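Monday, October – workshop book, bench 2

Drawer knobs for the Pemville chest, day three. Beech blanks from Lamptey finally in, 30 of them, 11 with checks at one end so back they go. Gifty has written to them already. Rest stickered by the window.

Turned four before tea. Neck too thin on the first, snapped parting off. Second ok. Going to 9 mm at the waist and leaving it there, Hildegard can argue with me later. Skew needs regrinding – catching on the end grain. Iddrisu says stop using the skew. Noted.

Finish tests on the offcuts:
A – shellac, two coats. Nice but marks with a wet thumb.
B – white oil paint, thinned. Still tacky at 4.
C – hard wax. Goes yellow, customer wont like it.
Leaning to B with longer between coats. Ask Bernice what she used on the Posau cupboard, that one has lasted.
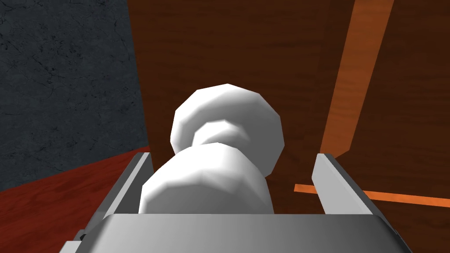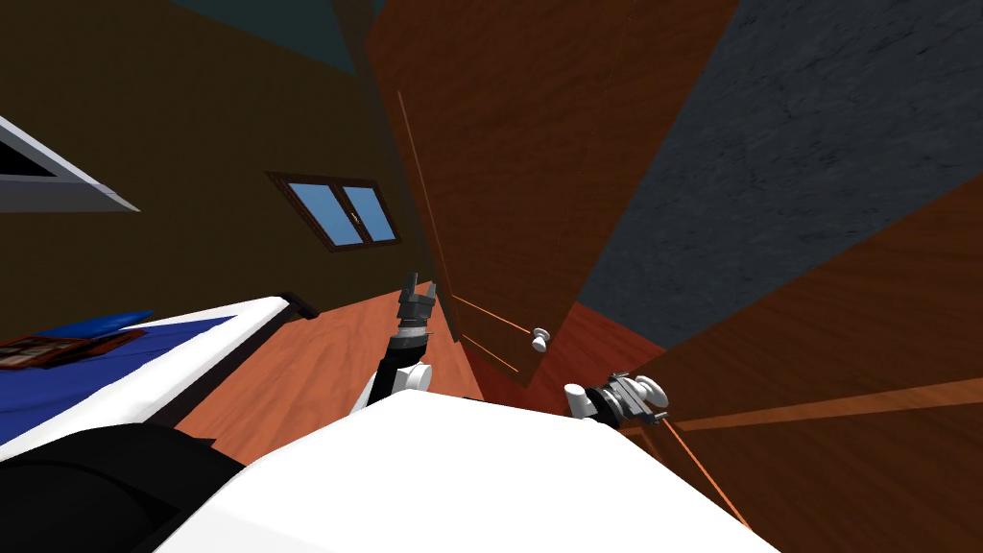
Top: white knob shape, narrow at the neck. Bottom: wardrobe, doors in the wood grain.

Hinges. The 1,779 order number is the WRONG one, that was the brass set for Wilma Yule. Ours is under Grultevdale, still not sent. Rang, got the machine. Ring again before ten.

Chest carcass: back panel 118 cm, rebate cut, dry fit good apart from bottom left corner. Shaved it, better. Dont glue until the humidity drops, the meter was all over the place after lunch.

To do
regrind skew
second coat on B
return split blanks
find the small callipers (Iddrisu had them last??)
new belt for the sander, old one is down to teh cloth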